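Porero Tabletop Planter Set
Set-up and Care Guide

Section 2: Choosing a Spot, Potting Up and Adding the Figure

Welcome back! If you have worked your way through Section 1, your pots are unwrapped, the packing paper is in the recycling, and you have probably already walked around the house holding one of them up to various shelves. Go ahead and do that for as long as you like. This section covers the quiet part of the job, and there is no need to finish it all in one sitting.

2.1 Before you start

You will need:
- a soft, dry cloth
- a bowl of lukewarm water and a drop of mild dish soap
- an old spoon
- the Stiver felt pads from the small envelope
- a small plant, or dried stems if you would like to skip the watering
- the figure you want to use, if you want one at all

Note: The Osia glaze scratches more easily than it looks. Take off rings and bracelets before you handle the painted side of a pot, and keep scouring pads well away from it.

2.2 Cleaning and padding the pot

1. Wipe the outside of the pot with the damp cloth, going along the creases and not across them. A little dust from the kiln likes to settle in there, and a soft toothbrush will lift it out.

2. Rinse the inside and let the pot stand upside down on a towel for 10 minutes.

3. Turn it over again and dry the bottom well. The pads will not hold on a damp base.

4. Press the felt pads on, close to the outer edge. Hold each one down while you count slowly to ten, then leave the pot alone until you have made yourself a cup of coffee and drunk it.

Caution: Never lift a pot by its rim, even a small one, and even when it is empty. The folded edge is the prettiest part and also the thinnest. Put both hands around the body.

2.3 Finding the right place

Bag-shaped pots look their best with some bare space around them. Our designer Volkan Demirtaş keeps his on a plain desk with nothing else near it, and we have come around to his way of thinking after years of crowding ours in with the mail and the fruit. A pale surface is kind to the warmer colors, and mustard in particular looks very cheerful on white.

1. Set the pot down where you think you want it, with the front turned toward the chair you use most.

2. Sit in that chair. Anything with writing or a face on it is best judged from where you will really be looking at it, and you may find you want to turn it a little.

3. Give the table a gentle nudge. If the pot rocks, check that one of the pads has not folded under itself.

A finished pot on a white tabletop can be as simple as a yellow sack with brown lettering and a little cream-white animal looking out over the front, paws on the rim.

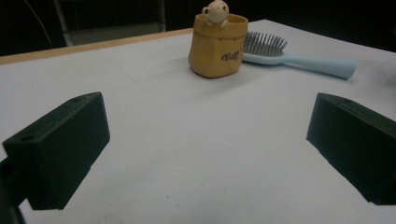 2.4 Adding the figure

1. Fill the pot to a little below the rim. For a plant, use potting mix. For a figure by itself, crumpled tissue paper does very nicely and keeps everything light.

2. Make a hollow near the front with the back of the spoon.

3. Lower the figure in, holding it around the middle. Ears and paws are small and do not care for being pinched.

4. Tuck more filling behind it until it stays put when you let go. If it leans back and stares at the ceiling, it needs more support behind the shoulders.

Note: Please don't glue the figure in place. Eluned Morris, who answers our customer mail, has had a good many letters from people who changed their minds in August when they brought a new plant home - and glue does not come off the glaze.

2.5 Watering

The smaller pots have no drainage hole, so go gently. Two spoonfuls at a time is plenty for most little plants, poured in at the back and away from the figure. Let the top of the soil dry out before you give any more. If you have overdone it, tip the pot slightly over the sink with one hand spread across the soil, and take the figure out first.

2.6 Replacement parts

Felt pads and spare figures can be ordered with the card in the box. Please write the pot number, which is stamped on the base, in the top corner. The Yazıcı lettered pots carry number 59, whatever word is painted on the front.

Continue to Section 3 for seasonal care and storage.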